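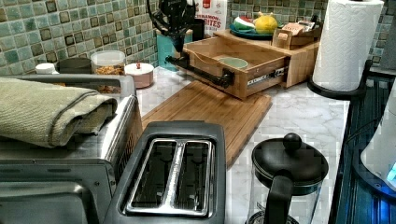
Photo: Colleen Fraser

The Deltcombe Exchange is a former grain exchange in the old market district of Lurnow. It was designed by the firm of Tedesco and Hotley, and it is now used as a public library with several apartments on the upper floors. The building is known mainly for its trading hall, which has a glass roof carried on iron arches.

The merchants of Lurnow had traded in the open street until the town bought the land of a burned brewery. Tedesco, the older partner, made the first drawings in a heavy Romanesque style. Hotley changed the front later and gave it the pale limestone and the round corner tower. The hall could hold 600 people on a market day.
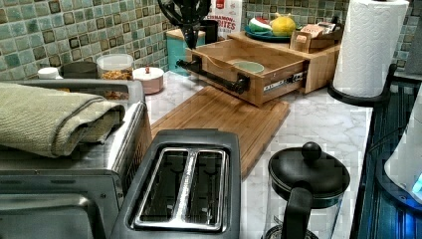
According to Hotley, in a letter to his partner, the tower was "a vanity, but the merchants will pay for it before they pay for drains." The drains were indeed added later, and the cellar was flooded 3 times before this work was finished.

Grain trading ended when the railroad moved its freight yard to the other side of the river. The hall then served as a skating rink, a furniture store and a tax office. A low ceiling was put in for the tax office, and the glass roof could not be seen from inside for 32 years.

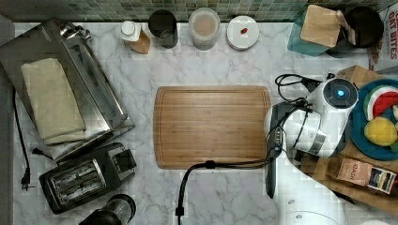
Fraser writes in her guide to the district that the low ceiling "did the roof a kindness, for it kept the painters away from the iron." The original dark green paint was found under the dust - it was copied for the new window frames.

The conversion was made in two stages. The library opened first, in September, and the apartments followed after a long discussion about the stairs. Each apartment has a kitchen facing the courtyard, and five of them keep the old office doors.

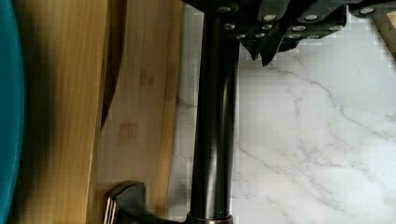 One reader of the local history bulletin objected that the name Exchange should be given up, as nothing has been exchanged there except books. The town kept the name. The carved wheat above the main door was cleaned in the same year.

Contact the editors | Copyright Lurnow District Encyclopedia | Last changed January 12, 2023 | Back to top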